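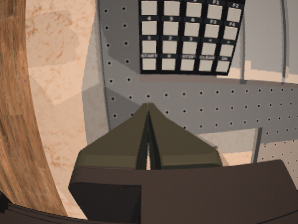 Teaching an arm to press a button, 759 tries at a time

The office of Kobori is two rooms above a tile shop in Florkham, and most of what happens there happens on screens. The firm builds sets of examples for companies that want robot arms to learn household and workshop jobs. Its current set, called Grokent, is all keypads and control panels. I spoke to the engineer who runs it one afternoon in May.

The work is done in simulation. An operator sits with a hand controller and steers a rendered arm towards a rendered machine. In the view from above, the two gripper fingers come together in a small blunt tip, and the tip has to get to the right square button among several rows of them. START, STOP and CLEAR share a row with the zero.

"People think the pressing is the hard bit," the engineer said. "Pressing is easy. Getting over the button without wandering across two others first, that takes practice. New operators come in too low."

Each attempt is saved as one example, with the arm's movements, the rendered views and a short written instruction such as "press clear" or "enter four, then start". Grokent has 759 examples so far. Of these, 283 are single presses and the rest are sequences.

I asked why a firm would pay people to do this by hand when a script could send the arm straight to the button.

"We tried scripts. The paths were all the same, and the model learned the path. Move the panel a bit and it pressed thin air. A person slows down, changes their mind, comes round from the side. You want that in there."

Mistakes are kept too, up to a point. If an operator drifts off and then corrects, the attempt stays in. If the wrong button goes down, it is marked as failed and put in a separate folder. The customer, a kitchen equipment supplier called Finetine, asked for the failed attempts as well, and Kobori now sends both.

The lettering has been a running argument. On some of the panels the longer words come out soft, and a few of the small symbols are a blur at the size the model sees them. One side of the team wanted everything redrawn so it could be read. The engineer was against it.

"Real panels are worn. They have grease on them. If the model can only work with perfect print, we've made it something useless. But the operator has to know which button is which, so they get a plan of the keypad on a second screen. That was the compromise."

Shadows caused less of a row and more work. The lights are moved between batches, so that a dark patch might lie beside the keypad in one batch and fall across the buttons in the next. Floors and worktops are changed as well, with wood planks and flecked stone among the ones in use. The engineer said the early batches had used plain grey for everything, and that the trained model did badly as soon as it met a pattern.

Operators work in shifts of three hours with a break in the middle. There are three of them, all part-time. One used to drive a forklift and is the quickest of the lot, though the engineer would not say by how much – "they'd only start racing again".

What about a real arm? There is one on order, with a bench set aside for it, and the plan is to repeat a small share of the presses on a physical panel and compare. No one at Kobori expects the two to match.

"The arm will have some give in it, and the buttons will stick. I'd like to know how much of what we've gathered still holds. If it's half, I'll be pleased."

Before I left I had a go myself. My instruction was to press zero. I pressed STOP, and the attempt went into the failed folder with the others.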